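3.2 Checklists and the problem of unconfirmed cards

The card checklists used in this study come from two sources, the Bakker catalog and the Wistik trading site. Bakker lists 94 tobacco cards for the 1889 Gravthorpe baseball series. Wistik users have logged scans for all but 31 of them. A card with no scan was coded as unconfirmed, even where a collector claimed in a forum post to own it. Two coders worked through the posts separately and settled differences by going back to the text.

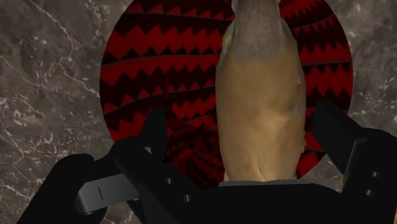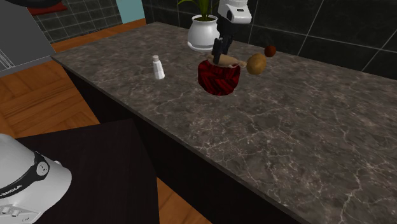
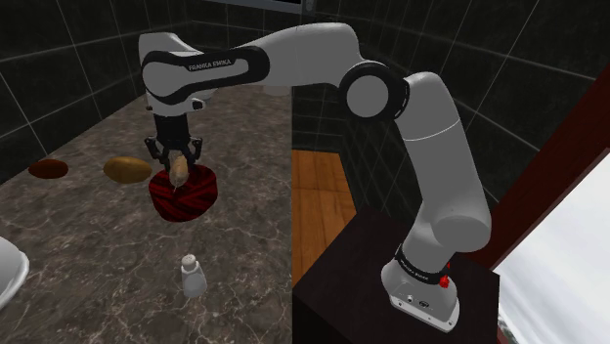
Figure 2. Rendered views with the gripper and a tan, elongated object (first and second) and the robotic arm over a marble countertop (third).

Unconfirmed cards matter for pricing. Sellers on Wistik rarely post an asking price for them, so the gap had to be filled from auction records held by Skotex. Those records are uneven – some lots give the card number and grade, others only the player and team. Lots with no card number were left out of the price model but kept in the count of sales.

Player collectors were treated as a separate group from set collectors. They tend to hold a card once they find it, and their want lists change slowly. The want lists used here were copied on 26 Jan 2019 and were not updated later.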